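Wallisora Sea Caves Notes
README, last updated August 28, 2021

What's in here

Wallisora is a small set of notes on the sea caves and arches along the Stinau shore, a stretch of dark basalt cliffs that I never get tired of walking! Each entry covers one cave or arch: its name, the kind of rock, how you reach it, and whatever local stories I could dig up.

The oldest material comes from a walking guide printed in 1897, which spells half the names differently. I kept both spellings, because the old ones are lovely and people still use them.

Files

caves.csv — one row per cave or arch
names.csv — old and new spellings side by side
stories.txt — legends, mostly about the Rainer arch
walks.txt — paths, tides and where to leave the car 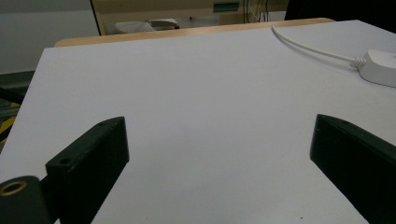
Distances in walks.txt are in meters, measured along the path. Heights are above the low tide line, so a cave mouth listed at 2 can be underwater by lunchtime. Please check a tide table before you go anywhere near Plodach, where the way back closes early and the swell comes in fast.

Known gaps

The north side of Plodach is thin. Winter storms in December brought down part of the cliff path there, and I haven't been back to measure the last 10 entries again. They are marked "old" in the status column.

Using the notes

Copy them, fix them, print them for your hiking club. If you know another name for any of these caves, open an issue and tell me where you heard it — I'd love to add it.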